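Research > Working Papers > Household Textiles
Last updated 30/11/2021

3.2 Sorting at the Omstead site

The survey covered 836 donated items collected from two towns, Stamell and Calloway. Each item was weighed, checked for a care label, and placed in one of 10 groups. Padded goods were the hardest to place – many mix foam, fabric and plastic, and most recyclers will not take them. 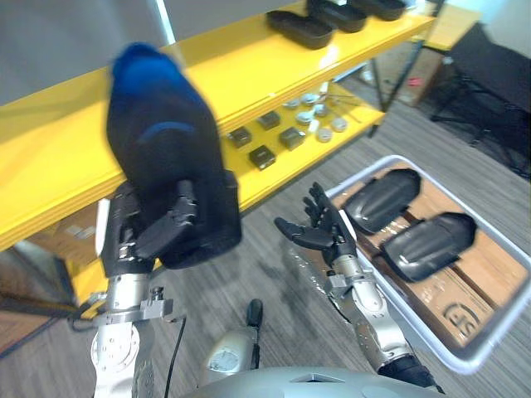 Items with no care label were set aside and tested by hand. Lindqvist used the same method in his earlier study of winter coats, and we kept his groups so the results could be compared.

Figure 2. Work table, Omstead.
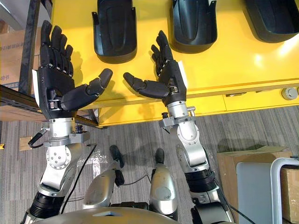
3.3 Reuse and disposal

Up to 35 percent of the items in each group could be resold without repair. Missing buttons and broken zippers made up most of the remaining faults. The Bollent store took the resale goods in November – the rest went to fiber recovery.

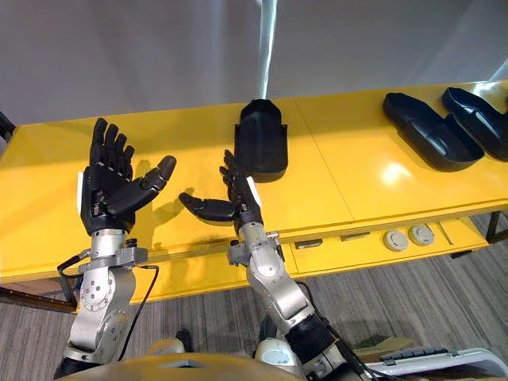
Why were wool items counted separately?
Wool sells at a higher price per pound than mixed fiber, so adding it to the general total would have raised the average for every group.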